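# Plasuma wood paint: frequently asked questions

Last updated 22 February 2022. If your question isn't covered, write to us through the contact form and we will reply by email.

## Choosing a product

### What is the difference between Brirum and Lumbao?

Brirum is our water-based paint. It gives a solid colour and hides the grain. Lumbao is a tinted oil that soaks in and leaves the grain showing. Brirum is the usual choice for furniture, shelves and toys. Lumbao suits worktops and anything you would like to keep looking like wood.

### Can I use one over the other?

You can put Lumbao on one part of a piece and Brirum on another. Don't paint Brirum over Lumbao. The oil stops the paint gripping and it will peel, usually at the corners first. If the wood has already been oiled, sand it right back before you start.

### How many colours are there?

Brirum comes in 43 colours, all in matt and most in satin. Lumbao comes in five tints. We don't mix to order and we can't match another maker's colour. You are welcome to mix Brirum colours yourself, but make enough for the whole job in one go. It is very hard to get the same shade twice.

### Can I see a colour before I buy?

Yes. The shop in Nemcombe has painted boards for every colour, and you can take one to the door to look at it in daylight. We also post painted cards, which cost a small amount that we take off your first order. Please don't choose from a screen alone. The greens in particular look quite different from one screen to the next.

## Using strong colours

### I want two bright colours together. How do I stop it looking too busy?

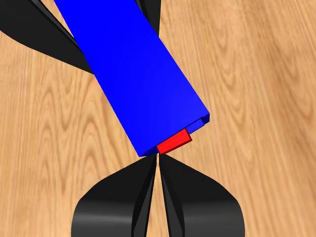

Two strong colours generally sit better together when one of them has most of the surface. Equal halves tend to compete, especially on something small like a stool or a box. A long blue block with a small red piece tucked against its end is close to the balance we'd suggest: the blue does the work and the red is a detail. Notice too that the blue is darker down the narrow side than it is on the broad top. Any colour will do this on a squared-off piece, so judge your sample from more than one angle before you decide it is too light or too dark.

### Which colour should I paint first?

Start with the lighter one. Let it dry overnight, tape along the line and then paint the darker one. Press the edge of the tape down with a fingernail, and pull it off while the second colour is still slightly soft.

### Why does my red look patchy?

Reds and yellows cover less well than our other colours. Use the grey primer under red and the white primer under yellow, and allow for three coats of colour. Patchiness after the first coat is normal. Patchiness after the third usually means the coats were too thin or the brush was too stiff.

### Do I have to take a piece apart to paint it in two colours?

No, but it helps if the parts come apart easily. Drawer fronts, knobs and loose lids are all simpler to paint on their own.

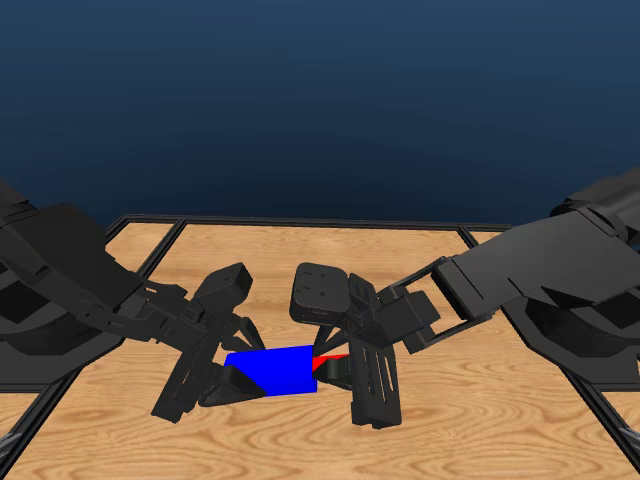
If you can't separate the parts, paint up to the join from both sides and leave a very thin gap in the corner itself. Paint that bridges a join tends to crack when the wood moves, and the crack will show the other colour underneath. A small artist's brush is better than tape for this. Put parts back together only when the paint has hardened, or they may stick.

## Preparing and painting

### Do I need to sand?

Yes, lightly, even on new wood. Use a fine paper and go with the grain. Wipe off the dust with a damp cloth and let the surface dry. Varnished pieces need enough sanding to take off the shine, though you don't have to get down to bare wood for Brirum.

### How long does Brirum take to dry?

It is touch dry in an hour or so in a warm room. Leave it roughly four hours between coats. It goes on hardening for some days after that, so don't put lamps, books or plant pots on it straight away. A cold garage in February will slow everything down – bring the piece indoors if you can.

### Brush or roller?

Either. A small foam roller is quicker on flat tops and leaves fewer marks. You will still want a brush for edges. Don't go back over paint that has started to dry.

### How do I clean my brushes?

Brirum washes out in warm soapy water. Lumbao needs white spirit. Cloths used with Lumbao can heat up and catch fire if they are left in a heap, so spread them flat outside to dry or soak them in water before you bin them.

### Can I use Brirum outdoors?

Not as it is. It will fade and lift within a season or two. We don't sell an outdoor varnish at the moment.

## Orders and returns

### Can I collect from Nemcombe?

Yes. Choose "collect" at the checkout and wait for our email before you set off. Bring the order number with you. There is parking behind the shop, reached by the lane next to the chapel.

### Can I return a tin I haven't opened?

Yes, with the receipt. We can't take back opened tins unless there is something wrong with the paint. In that case keep the tin, as we will ask for the batch code stamped on the base.

### What can I do with leftover paint?

Press the lid down firmly, store the tin somewhere that doesn't freeze and write the name of the piece on it for touching up later. Don't pour paint down the sink. Most council tips take dried-out Brirum with household waste, but liquid paint and any amount of Lumbao should be handed in separately. Check with your own council first, as the rules differ.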